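**Sim camera vs. real camera on the sidewalk bot: is anybody getting numbers that match?**

**curbhopper_44** (27/09/2023)

OK so I've been swapping cameras on the delivery bot in sim before I spend real money, and I could use a second opinion.

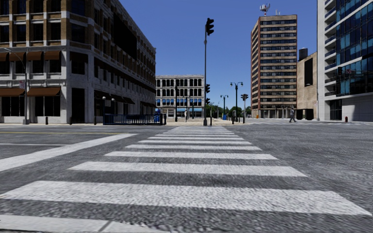 *Crosswalk test in sim, looking straight across to the far curb.*

I'm trying two virtual cameras on the same intersection, a wide one and a narrower one, and feeding both to the same crossing controller. The job is dumb simple: find the crosswalk, find the signal, find the people, go. The wide one holds onto the near stripes great but the bars by the far curb all mush together. The narrow one is the other way around. I ran 20 crossings with each and the wide camera finished every one, the narrow one bailed on three. So... buy the wide one? My buddy at Trasisby says no way, trust nothing from sim.

**mudflap**

Your buddy has a point. Look at that sky, there isn't a cloud in it! Every camera is a good camera in that light. Run it again with the sun low and right in the lens and then tell me which one you like.

**gearlash**

Gonna disagree with mudflap a little. Light matters, sure, but I'd be more worried about the signal. The top head on that center pole is facing sideways to you, visors pointing right. What is your controller reading off it? If the answer is "nothing, it just goes when the lane is clear," then you didn't test the camera, you tested the planner.

**curbhopper_44**

@gearlash ouch, ok, fair. It gets the light state handed to it by the sim. I forgot I left that on from the October build last year (yes, it's been that long).

**gearlash**

Ha, we've all done it. Turn it off and redo the 20.

**tinwhistle**

I went through this with the Brandier controller, 1454 frames labeled by hand, never again. What sold me on sim was the paint. That near band has a ragged end and a seam running through it, and my old lane finder would've choked on it. Clean stripes teach you nothing. And there are people way out there, one walking by the far crosswalk and one standing on the paved area. Does the wide camera pick up the standing one? Light clothes on light tan pavement, that'd be my pick for the first miss.

**curbhopper_44**

Checked. Wide gets the walker most of the time and the standing one almost never. Narrow gets both. Hmm. That kind of flips my answer.

**mudflap**

So run two cameras. They're cheap next to the arm you put on that thing.

**tinwhistle**

Two cameras means two calibrations, and his mount is a bent piece of aluminum. I'd go narrow and tilt it down a few degrees. You lose some sky, who cares.

**mudflap**

You lose the top signal head too once you get close to that pole. Hard no from me.

**curbhopper_44**

Light state is off now, low sun is on, and I bumped it to 21 runs each so I can throw the first one out. Will post the table when it's done, the laptop is crawling.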